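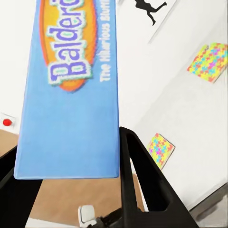
The man who runs the grounds side of Gruldale would like you to stop scarifying your lawn in spring. He would also like to sell you a drainage survey, and I went to see him mostly to find out whether the second wish had anything to do with the first.

Gruldale looks after communal gardens and a scattering of private ones in the Hegde valley, where the soil is heavy clay and most lawns spend the winter under a film of water. Moss is what people ring up about. He says they are ringing about the wrong thing.

"They want the moss out," he told me. "Fine, I can take the moss out. It'll be back by autumn and I'll be paid twice. The moss is only there for the wet."

I put it to him that this is what every contractor says shortly before quoting for something bigger. He took it fairly well.

"Some of them, yes. I've seen drains go in where a garden fork would have done. I've put in one or two myself, early on, that I wouldn't now."

His survey costs £93 and takes most of a morning. He digs test holes, fills them with water and times how long they take to empty. I asked what stopped anyone doing that with a spade and a bucket. He thought about it for longer than I expected.

"Nothing, really. You'd want to do it more than once, and not after a dry spell. What you're paying for is somebody telling you what the answer means."

That seemed to me a lot of money for an opinion, and I said so. He pointed out that a full set of land drains for one back garden was quoted at £2,000 last year by another firm, and that his survey had come back recommending hollow tining and sand, done over two seasons. He wouldn't show me the paperwork. The customer was private, he said, which is fair enough, though it does leave us with his word.

We got on to Kamora, the soil conditioner that half the garden centres in the valley now stack by the till. The tub promises to open up clay "from the first application". Gruldale used it on a shared lawn at Dirna and left a strip untreated beside it.

"I couldn't tell you which side was which by the end. The residents thought they could, but they disagreed about where the line was."

Was that a proper trial? "No. One lawn, one year, and it rained the whole time. I wouldn't print it on a leaflet." He still won't stock the product, and he has lost custom over it.

He is less careful when it comes to gypsum, which he recommends freely. I asked what the difference was, given that plenty of clay doesn't respond to gypsum at all. He said he had a feel for which gardens would take it. Pressed on this, he admitted that he had never left a strip untreated there. "You've got me on that one. I ought to."

On mowing he was firmer. He wants the blades up until May and nobody walking on the grass while it squelches, including the person doing the mowing. Gruldale's contracts allow the crew to turn up, look at the ground and go home again. Customers are charged for the visit anyway, at a lower rate, and this is the clause they complain about most.

"They think we're skiving. I'd think it too. But you put a ride-on over that and you've undone a year's work."

I asked to see how often it happened. He didn't have a figure, and I'd want one before I signed.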